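4.2 Door contact under whole-body balance

The second group of trials concerns the stacked washer-dryer. We chose this appliance because the door of the upper machine is at shoulder height of the robot, so a push on the door produces a large moment at the ankles. In the table-top tasks of Section 4.1 this effect was small and could be neglected. Here it decides whether the robot keeps its stance or must take a step.

The controller, which we call Proteo, treats the hand and the two feet as one set of contacts. When the hand touches the door rim, the desired hand force is raised slowly, up to a limit of 35 N, and the centre of mass is shifted in the same moment to compensate. The baseline, Brevia, uses the same arm trajectory but the balance layer receives no information about the hand. Both methods start from the same foot placement, with the door already open.

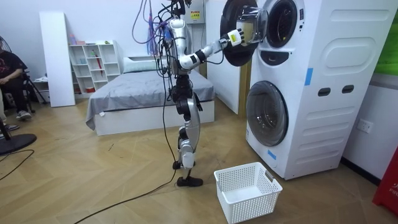

Figure 4. Contact of the hand with the rim of the open upper door. The feet are close together, one slightly ahead of the other. The laundry basket stands on the floor in front of the machines.

We performed 40 trials for each method. A trial was counted as failed if a foot moved from its place, or if the hand lost the rim before the door was closed. With Proteo we observed 4 failures, all of them from slipping of the hand on the rim. With Brevia there were 35 successful trials and thus five failures, so the difference in the success rate alone is small and we do not want to claim much from it. The clearer difference is in the ankle torque, whose peak was lower with Proteo in every pair of trials.

The position of the basket was kept fixed during both series. It limits the area where the robot could place a recovery step, and for this reason we did not allow stepping at all in this section. Six further trials with stepping enabled are reported in the appendix.

One weak point should be mentioned. The friction between the hand and the rim was not measured but set by hand, following the procedure of Barros and Kartha. A value that is too high makes the hand slip, as in the failures above.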